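Zemska yellow storage unit, gloss finish
Reviewed Mar 25, 2018

Bought for small-parts sorting in a repair workshop. Assembly took 60 minutes with the supplied hex key. The finish wipes clean with a damp rag.
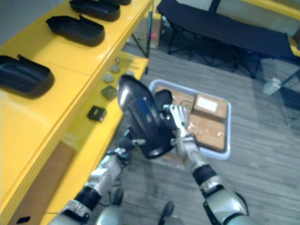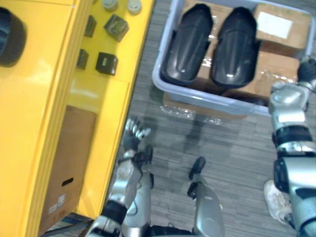 Yellow unit with small items on it, both photos.

After 11 weeks the shelves remain level. The gloss shows fine scratches wherever metal parts are dragged. The Harnivero unit I used before had a matte coating that hid wear better, but its feet worked loose by July. Four stars.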